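Home Help Exchange > Laundry and Cleaning > Gadgets

Is there a machine that will fold and put away a family's laundry yet?

Posted by Meron Ejigu, May 1, 2020

I keep seeing clips of robots folding a towel and I'm trying to decide how much of it to believe. My brother-in-law swears we'll all have one soon. He also bought the Fluter window cleaner, which now lives in a drawer.

My trouble is the clothes that land on the bed. Everything comes in together, all colors, straps tangled up with sleeves, and it has to be sorted before you can even start folding. I don't need it fast. If it took all day while I was at work I'd be happy. I can spend 200 dollars, maybe a bit more if it really does the whole job. A neighbor mentioned something called the Voredel, but all I can find is a sign-up page and a video with music on it.
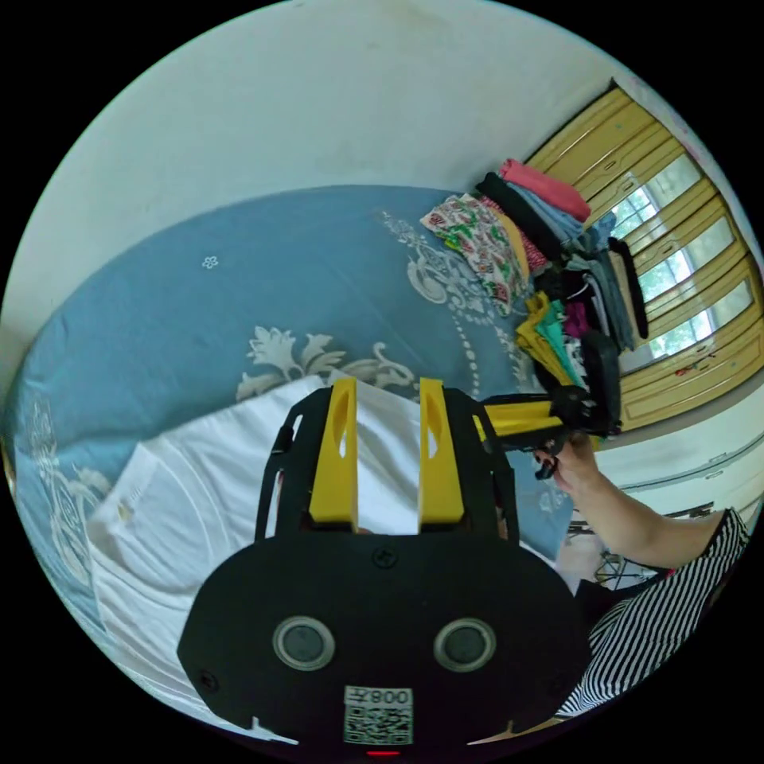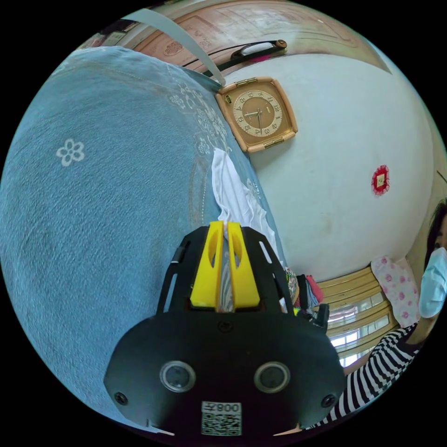
I'd also want it to work on top of a bed, as I don't have a spare table and I'm not buying one for a robot. Does anyone own something like this, or has anyone at least stood in a room with one while it was running?

fikre_fan
Not yet. Get the kids to do it lol. Mine are 9 and 12 and they cost less than the Voredel will.

Sundport Sal
I worked 17 years in a commercial laundry, so take this from someone who would have loved for it to be true. We had folding machines. They were good at sheets and flat towels, and a person still had to find the corners and feed them in. Shirts went through a different machine, and a person fed that one too. Anything with a strap went to the hand table.

Picking one thing out of a heap is the hard part. You look at the pile, see a bit of yellow, and know if it's a sleeve or a hem before you pull. A machine has to work that out from whatever is showing, and when it pulls, the rest of the heap moves and it has to start over. White things are a pain even for people when they're all rumpled up — you can't tell front from back until you shake them out.

When you watch those videos, check these:

Does it start from a heap, or from one towel already laid flat?
Is the video sped up? Look for a small "x20" in the corner.
Does anyone's hand come in between items?
Where do the clothes go at the end? I have yet to see one open a wardrobe.

At your budget I'd buy a plastic folding board and 2 decent hampers so the sorting is done before the wash. It's dull advice, but it took a good chunk off my evenings. And I wouldn't put my email on a sign-up page for something with no price.

tealkettle
I'll disagree with Sal a little. The robot vacuum was a joke when it came out and now half my street has one. Mine still eats phone cords, but it does the floors. So I wouldn't say never, and I think something that only does towels would sell.

That said, a floor is flat and it stays put. I signed up for the Voredel list in March and have had one email, asking if I wanted to sign up a friend.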